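Configuring Scheduled Backups in Destton Console

Applies to: Destton Console, all editions with the Backup module
Last reviewed: 09/11/2025

The Schedules page of the Backup module determines which workstations are copied, how often, and where the copies are stored. The procedure below creates a schedule from the beginning, assigns it to a group of computers, and confirms that the resulting copies can be restored. It is intended for administrators who hold the Backup Operator role or higher. Users with the Viewer role can open the page but cannot save changes.

Before You Begin

The Destton agent must be installed on each computer to be included. Agents that have not contacted the console are listed in gray on the Devices page and cannot be selected. If a computer has recently had its drive or system board replaced, it may be listed twice, once under its former hardware identifier and once under the new one. Remove the older entry before continuing. Leaving both entries in place causes the schedule to report a missed run for the identifier that is no longer in use.

A storage location must also be available. The console accepts a network share, a local disk attached to the console server, or a Piltholm storage vault. Credentials for a network share are entered under Settings, Storage, and must have both read and write permission. The account should not be a personal account, as a password change would interrupt every schedule that depends on it.

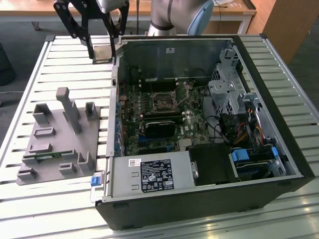 Step 1. Create the Schedule

Open Backup, then Schedules, and select New. Enter a name in the Schedule Name field. The name appears in notification messages and in the Activity log, and it cannot be changed after the first run. Names may contain letters, numbers, spaces, and hyphens. A name that identifies the office and the type of data, such as "Ventura Accounts Daily," is easier to locate in the log than a general one.

The Description field is optional. It is shown only on this page.

Step 2. Select the Computers

On the Members tab, choose either Individual Devices or Device Group. Individual Devices is suitable for a small number of computers that seldom change. Device Group follows the membership of the group, so that a computer added later is included at the next run without further action.

A single schedule can contain up to 25 computers. When a group exceeds this limit, the console displays a warning and includes only the first 25 entries in alphabetical order. Divide larger groups before assigning them.

Step 3. Define the Content

The Content tab offers the following choices:

User folders only. Copies the documents, desktop, and pictures folders of every local account.

Selected folders. Copies the paths entered in the Include list. Paths entered in the Exclude list take priority when the two overlap.

Full system. Copies the entire system drive, including the operating system and installed programs — this choice requires considerably more storage and should be reserved for computers that must be rebuilt quickly.

Temporary files and the recycle bin are excluded in every case. Open files are copied by means of a snapshot, provided that the Use Snapshot switch is on. The switch is on by default.

Step 4. Set the Frequency and Retention

On the Timing tab, select Daily, Weekly, or Monthly, and enter a start time. The time is interpreted in the time zone of the console server. Administrators who manage offices in other zones should convert the time before entering it.

The Run Window field sets the number of hours during which the copy may proceed. The default is 8. A copy that has not finished when the window closes is paused and resumes at the next scheduled start. If the same computer is paused on 3 consecutive runs, its status changes to Attention Required.

Retention is set in the lower part of the tab. Keep Last specifies the number of copies to retain, and the minimum value is 2. Keep Annual preserves the first completed copy of each January until it is deleted manually. Reducing either value removes older copies at the next run, and removed copies cannot be recovered.

Step 5. Assign the Storage Location

Select a location from the list on the Storage tab, then select Test Connection. A green mark indicates that the console was able to write and delete a small file. If the test fails, review the credentials and confirm that the share is not full.

Encryption is enabled by selecting Protect With Passphrase. The passphrase is not stored by the console. Record it according to the policy of your organization before saving the schedule.

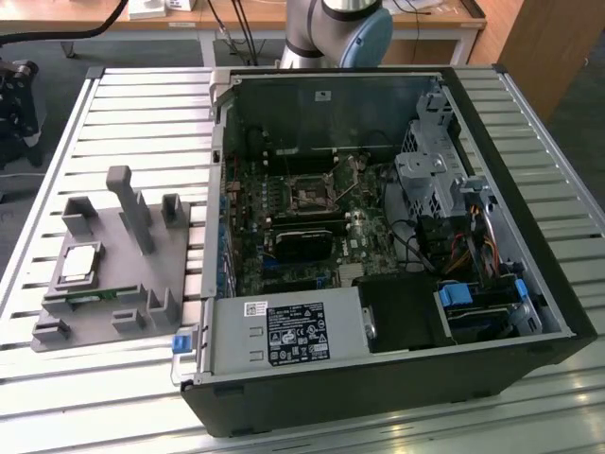 Step 6. Perform a Test Restore

A schedule should not be considered complete until a restore has been carried out from it. Select Run Now, wait for the status to read Completed, and open the Restore page. Choose one computer and one folder, and restore the folder to an alternate path. Compare several files with the originals. For a full system copy, the restore should be made to a spare computer, and a desktop tower such as the black one shown, lying on its side with the side panel removed, must be reassembled and closed before the restore is started. Boot the spare computer from the Trastwood recovery media, enter the console address, and select the copy by name. The recovery program displays the target drive and requests confirmation, after which all existing data on that drive is erased.

Record the result of the test in the Notes field of the schedule.

Notifications

Messages are sent to the addresses listed under Settings, Alerts. By default, a message is sent only when a run fails or is paused. To receive a message after every run, turn on Report All Results. This setting applies to all schedules and cannot be limited to one.

Common Messages

Device not reachable. The computer was turned off or disconnected at the start time. The run is attempted again within the same window when the agent reconnects.

Storage location full. No further copies are made until space is available. Lower the Keep Last value or assign another location.

Snapshot failed. The snapshot service on the computer is stopped. Set the service to start automatically, restart the computer, and select Run Now.

Duplicate identifier. Two entries on the Devices page refer to the same computer. Remove the entry with the older contact date.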